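Catalog > Surfaces > Worktops > Revum marble, white

Revum White Marble Countertop

The Revum is a natural stone worktop with a white ground and soft gray veining. Vein position and density differ from slab to slab. Slabs are cut to order by Gevodstead to a maximum length of 3000 mm. Standard depth is 700 mm. Weight of a full-length slab without cutouts is nearly 170 kg; a two-person lift is insufficient.

Finish: honed or polished. Edge: eased, 2 mm. Sealer: one coat of Uretti penetrating sealer applied at the shop. Recoat every May or when water stops beading.

Base units must be level before the slab is set. Leave a 3 mm silicone joint against wood. Do not cut directly on the stone. Acids (lemon, vinegar) will etch either finish.
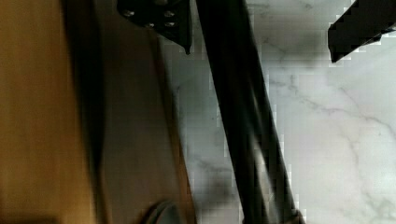

Veins may branch into finer lines toward an edge. These are part of the stone and are not grounds for return. Customers who need a particular vein layout should reserve a slab by number before cutting. Order code 727.

Comments

Moataz Benjelloun: Is the 700 depth before or after the eased edge?

Meriem Tahiri: After. Ours measured 700 finished.

Abdelghani Chraibi: Honed slab 43 is what we got. Etched by a lemon in the first month, as stated.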